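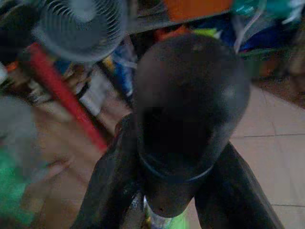
The utility closet, round two

Dec 22, 2020

I promised back in April that I would report on the utility closet once I had dealt with it, and then I went quiet, which should tell you how it was going. Well, it's done! Mostly. There is still one box I keep moving from one side to the other, but I can walk in and turn around now, and that counts.

The big change is the shelf. I'd been looking at closet systems for months (you should see my bookmarks) and in the end I went with a plain dark one from Canpolat that cost me 34 dollars at the Arkcombe store. Putting it up took most of an afternoon because the wall isn't straight, so if you live in an older place, buy a pack of shims before you start and save yourself the drive back. I did not save myself the drive back.

My one rule for the shelf is that packages go on it and tall things don't. Bags of stuff, refills, wipes, the paper goods – all up there, with the fronts facing out so I can read them. I used to decant everything into matching jars and I've given that up completely. The jars looked lovely for a week, and then I couldn't remember which white powder was which. Original packaging is ugly and bright and I can find what I want from the doorway, so original packaging it is.

Long-handled things were the real headache. I have a mop, two brooms and a duster on a pole, and every one of them wants to slide down the wall and land on my foot. A reader wrote in to suggest the Trumine spring clips and I love them. They come in a pack of 5 and they grip anything from a skinny broomstick to a fat old mop handle. Mount them lower than you think you should! I put my first one at shoulder height and the bottoms of the brooms swung all over the place.

Then there's the fan question, which I get every winter. Where does it live when it's cold out? I tried the attic, I tried under the bed, and now it just lives with the cleaning things. Take the grille off and wash it before you put the fan away, though, with warm water and a squirt of dish soap. Dust that sits until summer gets sticky and it's miserable to shift. A pillowcase over the top works fine if you don't have a cover.

Bottles I keep low, where a leak can't drip on anything I care about. I like clear ones so I can tell when I'm running out, and I write the date on the bottom with a marker.

Total spend came to almost 100 dollars, and I'd say 85 of that was well used. The rest went on a Clastemard hanging basket that I never hung. If anybody wants it, write me back and it's yours.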